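How to set up waste sorting in a small office kitchen

In this guide I want to explain how we arranged the sorting of waste in the kitchen of our office. We are a small translation company, Casier, on the second floor of an old building, and we share the kitchen with an accounting firm called Hsieh. For years there was one big bag under the sink and everything went in it. If your kitchen looks like this, you can change it in one afternoon.

What you need

- two bins of the same size but in different colors
- one smaller bin with a lid for food
- a marker and white tape for the labels
- bags that fit the bins (measure before you buy)

Step 1. Ask your building what is collected

Do this first. The rules are different from town to town, and sometimes from street to street. In Pumeck, where our office is, bottles and cartons go in one container and metal goes in another. In the next town they go together. I called the building manager, Jacinto Palacios, and he sent me the list by e-mail the same morning. Print the list and keep it inside a cupboard door.

Step 2. Look at what you throw away

For one week, look into the bag before you close it. We found mostly drink bottles, cans, coffee grounds and paper towels. There was almost no glass, so we did not buy a bin for glass. When somebody has a jar, he or she takes it down to the street container.

Step 3. Choose the bins

Choose bins that are wider at the top than at the bottom, because you can put one inside the other when you wash and store them. Avoid a swinging lid for bottles and cans. People do not like to touch it, and they leave the bottle on the counter. We ordered ours from Stenix and paid 370 crowns for the pair, with delivery. The food bin was 200 more, and this one must have a lid, especially in August.

Step 4. Decide the place

Put the bins where people already stop with an empty bottle in the hand. With us it is between the coffee machine and the door. My first idea was to put them in the hallway, and it was a mistake - the bins stayed clean and the sink was full of cans. Leave a space as wide as your hand between the bins and the wall, so you can take the bag out without moving the furniture.

Step 5. Write the labels

Use words, not only symbols. Write the names of the things people really bring: "bottles", "cans", "cartons". Put the label on the front and also on the wall, at the height of the eyes. If you have colleagues who speak another language, write it in both.

Step 6. Empty and wash

Bottles should be empty when they go in the bin. A short rinse is enough, you do not need soap. Cans of fish or cat food need warm water. We empty the bins at 5 p.m. every second day, and one person from each company does it for a month. Wash the bins with warm water and a little vinegar, then let them dry upside down.

Common problems

The bag falls inside the bin. Buy a larger bag, or fix it with a wide rubber band under the rim.

Small flies. Almost always they come from juice that is left in a bottle. Check the bottom of the bin too.

Visitors use the wrong bin. It will happen. Take the thing out if it is on top, and do not be angry.

Bottles take too much space. Press them flat and close the cap again, if your town accepts the caps. Ours does.
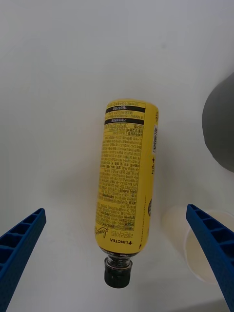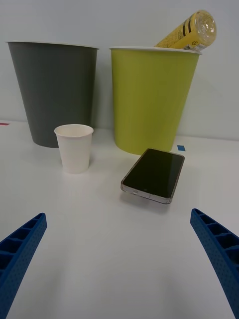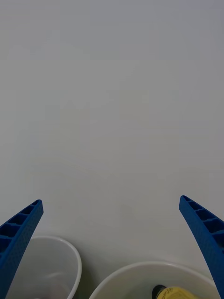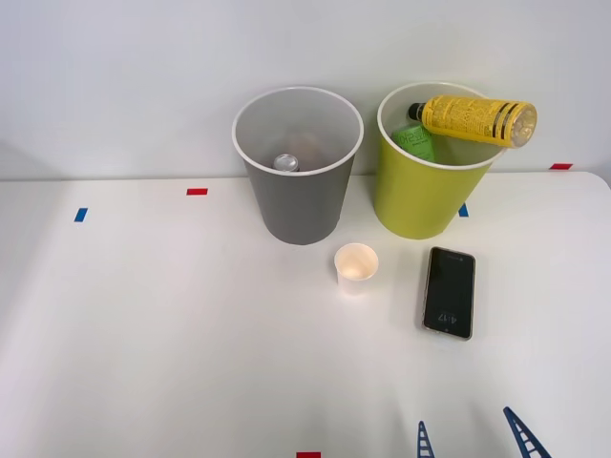

Second picture: a yellow bottle in the green bin. Fourth picture: a metal can in the gray bin.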